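Rondia Residents' Board > Building Matters > Refinishing of built-in shelving

Skutley_Office
Residents of the Castellanos building are reminded that original woodwork may be cleaned and waxed without prior approval. Sanding, staining and painting require a written request to this office. Requests are answered within 2 weeks.

r_duangkaew
I wish to ask whether a clear oil counts as staining. Our unit has a warm orange-brown finish with streaky grain, and we would like to keep that color.
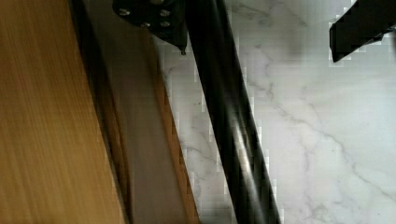
Reply from Skutley_Office
Clear oil is treated as wax, provided that it contains no pigment. Please keep the label from the can.

Reply from unit73
I must respectfully disagree with the office. Oil darkens wood whether or not it has pigment in it. My request for the same treatment was refused in July, and I would like to know which rule was applied.

Reply from Skisa
The rule was changed after that request, as I understand it. I would still advise a test patch on the underside of a shelf.

Reply from unit73
If the rule was changed, residents should have received notice. I did not.

Reply from Skutley_Office
The revised rule was posted in the lobby. A copy will be sent to unit 73, and the earlier request may be submitted again.

r_duangkaew
Thank you. I will do the test patch first.
Ratree Duangkaew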